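Prisport Packing Line Automation: Progress Report to Mumau
Reporting period ending 7/5/18

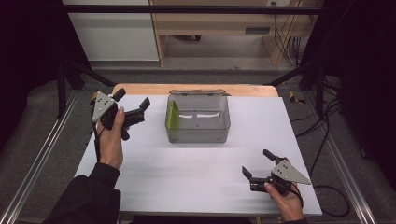 1. Status

The project is on schedule against the revised plan. Work in this period was limited to container handling: placing items into open plastic containers, taking them out, and moving the container on the work surface. Task demonstrations are performed by Prisport packing staff using a pair of hand-held two-finger grippers, one in each hand. The Oltitia arm cell has been delivered and is powered, but does not yet run production tasks.

378 demonstrations were accepted in the period. Rejected recordings are kept separately and are not included in that figure. The most frequent cause of rejection was a gripper leaving the tracked area at the end of a motion.

2. Staffing and hours

Eight packers have completed the introductory training. Three of them now record regularly, in sessions scheduled inside normal shift hours. Time on the grippers is paid at the packing rate plus the skills supplement agreed at the start of the project. No packing positions have been removed.

Output on the manual line drops when recording staff are away from it. The shift leads have asked for a fixed rota so that absences are known a week ahead. We support this and will introduce it in the next period.

3. Feedback from packers

Wrist fatigue was reported in the first sessions. Sessions were then shortened and a 10 minute break was added between blocks. Reports have decreased but not stopped, and the grip angle remains under review with Omerović, who supply the handles.

Packers also noted that the two-finger grip does not match how they work on the line, where thin flat items are usually slid up the container wall with the fingertips. With the gripper the same item has to be pinched by its edge. Two methods were tried and the slower one gave fewer drops — it has been adopted as the standard for flat items.

Several staff asked who will be responsible for the cell when it stops during a shift. The current answer is the maintenance team. Prisport management has proposed a cell operator role, open to packers first, with a separate pay grade. The grade has not been set.

4. Open issues

Cable routing at the recording station needs to be improved before a second station is built.
Transparent containers give weaker position estimates than opaque ones. Additional recordings are planned.
The written procedure for clearing a stopped cell is in draft.

5. Next period

Fixed rota for recording staff. Second station assembled. First supervised runs of the cell on container loading, at reduced speed, with a packer present. A decision on the operator grade is needed before November, when the seasonal shifts start and training time will be short.

No change to the budget is requested.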